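4.2 Do reminder notifications change what people do?

Most vendors of calendar and to-do apps take it as settled that a reminder sent to the phone raises the odds of a task getting done. The evidence behind this is thinner than the marketing suggests. The two studies cited most often count a task as complete when the user taps "Done" on the notification, and a tap is a cheap thing to give. Someone who wants a banner off the lock screen will tap whichever button is closest.

We therefore kept the tap and the task apart. In the Cumau diary sample, 29 households used the Gundine reminder app on their own phones for 9 weeks, beginning in December. Each household entered its own recurring chores and set its own times. Every evening one adult filled in a short paper form without looking at the phone. The app log and the forms were matched only after the last week, and by a coder who had not handled either set before.

The log holds some 2000 reminders that were tapped as done. On the face of it this looks like a success for the app. The paper forms tell a less cheerful story: many of the chores tapped as done do not appear on that evening's form at all, and the gap is widest for reminders that arrived while another app was open. We can't say how much of this is forgetting to write things down. The forms were dull, and we would not trust them alone either. But a measure that disagrees with the diary this often should not be reported as completion, and we do not report it as such.

The Granström scale, which asks users how "on top of things" they feel, did rise over the study. We give it little weight. People who have just installed an app to become more organized tend to say they are more organized, and there was no comparison group without the app.

Chores also differ in how clearly they end. Paying a bill is over when it is paid. Jobs at the sink or in the laundry room have softer edges, and two adults in one home may disagree on whether they were finished. We sorted all entries into 3 groups by how sharp the end point was, and agreement between log and diary was poorest in the softest group.

Figure 4. A washbasin with a chrome faucet, set into a white cabinet.

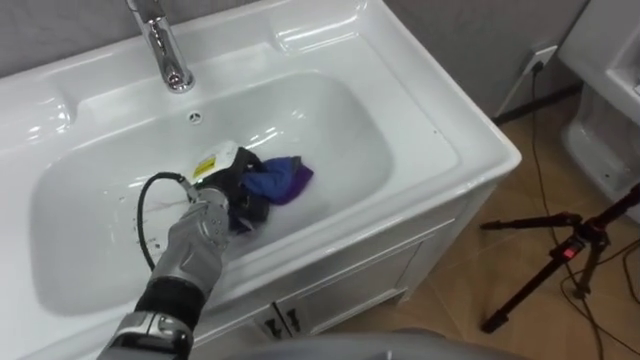 4.3 Limits of the log data

The Rirnine export tool records when a notification is sent and when it is tapped, but not whether it was seen. On phones with battery saving turned on, delivery could lag behind the set time – the log gives no sign of this. We left those phones in the sample, as dropping them would have favored newer models. Readers who want a clean estimate of the effect of a reminder will not find one in these data, and we doubt that tap logs from any similar app could supply it.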